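The slow boat to Sturkotia

Three nights on a river with no phone signal, one very good cook and a great deal of soup 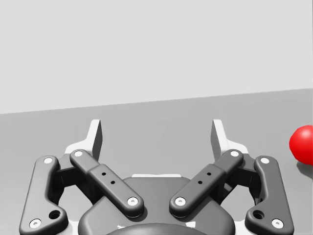
I should say straight away that I'm not a boat person. I get queasy on pedalos. So when my friend Melati Chin rang to ask if I fancied three nights on a converted grain barge, chugging up the river from Florner to the old spa town of Sturkotia, I said yes in the way you say yes to things that are months off and will probably never happen.

Then it was June and I was standing on a jetty with the wrong shoes on.

The barge is called the Bivlow, and she takes 12 guests in six cabins. Mine was at the back, next to the engine, which sounds like a complaint but wasn't one by the second night (I slept like a log and missed breakfast). The cabins are small. You'll be able to touch both walls if you stretch, and your suitcase has to go under the bunk, so bring a soft bag. The shower, on the other hand, was better than the one I've got at home, and the towels were enormous.

We left Florner just after lunch. For the first couple of hours it's all boatyards and the backs of warehouses, and I did wonder if I'd been had. Then you go round a long bend past a cement works and suddenly it's reeds and willows and herons, and it stays like that more or less until you get off. There's nothing to do, and I mean that as praise. I read half a thriller somebody had left in the saloon, with the last chapter missing, and played cards with a retired vet from Cork, Philomena Dolan, who took 40 crowns off me and didn't offer to give them back.

The cooking is the thing, though. Kurniawati Harahap runs the galley more or less single-handed, from a space I'd struggle to make toast in, and everything that came out of it was lovely. She does a sour fish soup with dill on the first night that I've since tried to make twice, badly. There was plum bread. There were dumplings I'm still thinking about! On the second evening we tied up at a village and she sent two of us up the lane to buy eggs from a man called Özkan, whose shop is also the post office and also, as far as I could tell, his living room. He sold us the eggs and made us drink a glass of something purple. We were gone for ages.

You stop once a day for a proper leg-stretch. The best of these is the monastery at the top of the gorge, where there are 204 steps up from the landing stage and a bench at the halfway point that I got to know well. The monks have gone but the orchard hasn't, and you can wander about in it for nothing. The date carved over the door is 1,587 if you believe the guidebook, comma and all. I think someone at the printers was having a long day.

And so to Sturkotia itself, which you reach on the last morning, ideally on deck with a coffee. It was a grand place once - big yellow hotels, a bandstand, a promenade with lime trees - and it's now a slightly crumbly one, and I loved it. Most people go straight to the train. Don't. Stay a night at the Hotel Morelli, where Ottavio Morelli will put you in a room with a balcony if you ask for one, and spend the afternoon in the public baths. They're hot, they smell of eggs, and you come out feeling as if somebody has ironed you. Take flip-flops, and coins for the lockers.

Would I do it again? Melati has already asked. She wants to go in autumn when the mist's on the water, and I've said yes in the same voice as before. I've bought different shoes.

Getting there: The Bivlow sails from Florner town jetty, a ten-minute walk from the railway station. Three nights with all meals costs 400 euros per person sharing, drinks extra. Trains back from Sturkotia leave twice a day, and the afternoon one has a buffet car. Bookings are handled by Sowmya Hegde at the jetty office, who answers emails faster than the phone.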